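Rotcombe Extends Community Supper Grants

July 1, 2019

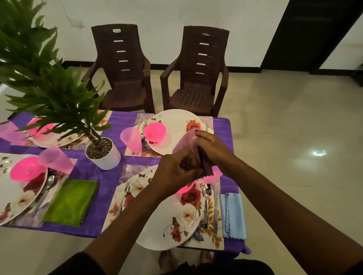 Folding a napkin at a table set for four.

Rotcombe Town Council has approved a second year of funding for its community supper program, which supports residents who host shared meals for neighbors living alone. The council received 426 applications in the first year.

Grants will be available to households in Rotcombe and, for the first time, in the Lesach district. Hosts must complete a food safety course lasting 2 hours before their first supper.

"Demand was higher than we had planned for, particularly among older residents," said Loredana Leone, head of community services.

Applications open in October. Inquiries — including requests for paper forms — should be directed to Kirsty Tapsell at extension 3955.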